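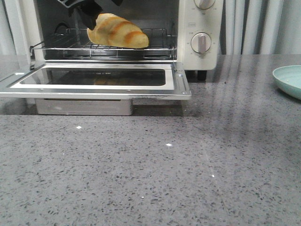 Rustport's community kitchen will start serving warm rolls at its morning drop-in this December, using a row of countertop toaster ovens in place of the full-size range that was taken out in the spring.

The kitchen, on Orellana Street, expects to hand out 56 rolls each morning between 7 a.m. and 9 a.m. The bread comes from Fornotley, a bakery two blocks away that has supplied the drop-in with day-old loaves for the past 6 years.

"People kept asking for something warm," said Noreen Daly, who runs the morning service. "We had the bread already. What we didn't have was a way to heat it without turning on a big oven for a handful of people."

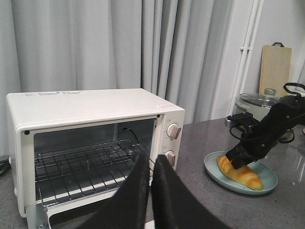
A roll on an oval plate next to a toaster oven with its door down.

Rolls are heated on the wire rack for a few minutes and go straight to a plate. Butter and jam are set out at the end of the counter. Daly said the kitchen tried foil trays at first and dropped them after the bottoms of the rolls came out soft.

The new counters were paid for with a grant from the Flikell Fund, which also covered rewiring along the back wall. Each oven now has its own outlet. The old range had been out of service on and off for 2 years before it was removed.

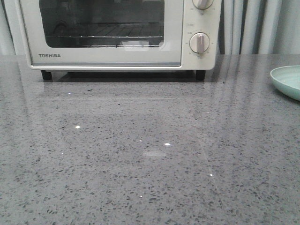 Rizwan Paul, who owns Fornotley, said the bakery will add a small batch of plain rolls to its overnight bake if demand goes up. The batch would cost the kitchen $200 a month, and Paul said he would hold that price through the winter.

The drop-in is free and no sign-up is needed. Coffee and tea will be served as before. The kitchen is asking for donations of jam in unopened jars, which can be left at the side door any morning before noon.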